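Progress Report: Tolentino Listening Room and Song Archive
Reporting period: through February
Submitted to: Florence Doucette, Jeltine Arts Fund
Prepared by: Belmiro Simões, project lead

Dear Florence,

You asked for something shorter than last time, with fewer footnotes. There are no footnotes. I make no promises about the length.

Where we are

The grant pays for us to collect, clean up and put online the home recordings of Flalavville's bands, most of which broke up before anyone thought to save a tape. The target in our application was 495 songs. We have 41 fully finished, meaning transferred, labeled, cleared with whoever wrote them and posted on the site. I know how that number looks next to the other one. The transfer work itself is much further along, and the holdup is almost entirely in the clearing, where we need a signature from every songwriter. Bands that could not agree on a drummer in their prime have not become easier to gather around a form.

One group, whose name I'll leave out while feelings settle, has given us three different writing credits for the same two-minute song. All three members claim the chorus. None of them wants the bridge.

Transfers

Tassanee Tanasarn has handled all the tape work. She rebuilt our older cassette deck with parts from a second deck, which means we now own one good deck and one box. Most of the tapes have held up better than we feared. The worst trouble has been labels. A good many say "new stuff" and one says "NOT new stuff," and Tassanee has had to work out the titles by listening for whatever word gets shouted most.

She also asks me to report that she has heard enough flanger to last her.

The website

The search page works. Tainá Meireles built it so that you can look up a song by band, by year or by a scrap of lyric, and the lyric search is what people use. We had expected visitors to come looking for bands. They come looking for half a line they heard at a party, usually remembered wrong. Tainá has set the search to forgive bad spelling and swapped words, and it now finds the right song from some fairly hopeless starting points. It also returns the same polka for any search containing the word "Saturday," and she is looking into it.

Play counts are small and I would rather not dress them up. The most played track is a demo by Tastosel called "Escalator Closed," and I suspect a large share of those plays are Tastosel.
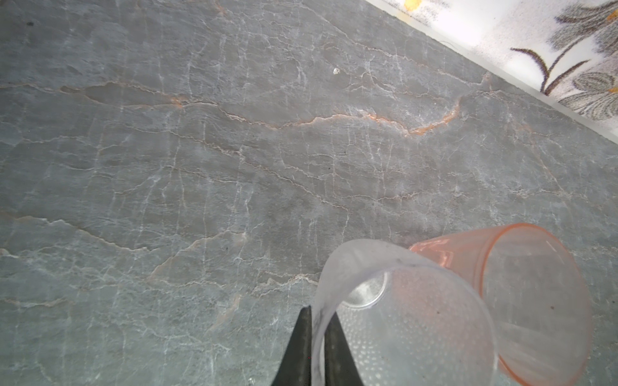
Public events

We held the first listening night at the Tolentino and put out 24 chairs. They filled, and people stood along the back wall. Marites Mangubat hosted and played songs from the archive with the writers in the room, which made for a lively question period. One man learned that a song he had danced to at his own wedding was about a landlord. He took it well. His wife asked for a copy.

The second night was quieter. We had scheduled it against the high school musical, a mistake that any resident of Flalavville could have warned us about and several did afterward. The next one will start at 7 p.m. and is up against nothing that we know of.

Money

Spending is under budget on equipment, thanks to the deck, and over on postage. The forms go out by mail because a surprising number of former bass players don't answer email. I have attached the ledger separately. The line marked "misc. foam" is for the windows in the transfer room, which face the bus stop.

Changes we are asking for

We would like to move what's left of the equipment money into Marites's hours so she can work on clearances in person. She has a better record on doorsteps than I have by letter. We would also like to count a song as delivered once it is transferred and labeled, and report clearances as a separate figure. I realize this makes us look better. It would also tell you more clearly which part of the job is stuck.

Next period

Tassanee will finish the cassettes and start on the reels. Tainá will fix the polka. Marites will visit the three members of the unnamed group, one at a time and on different streets. I will write to you in the spring with a higher number.

With thanks,
Belmiro Simões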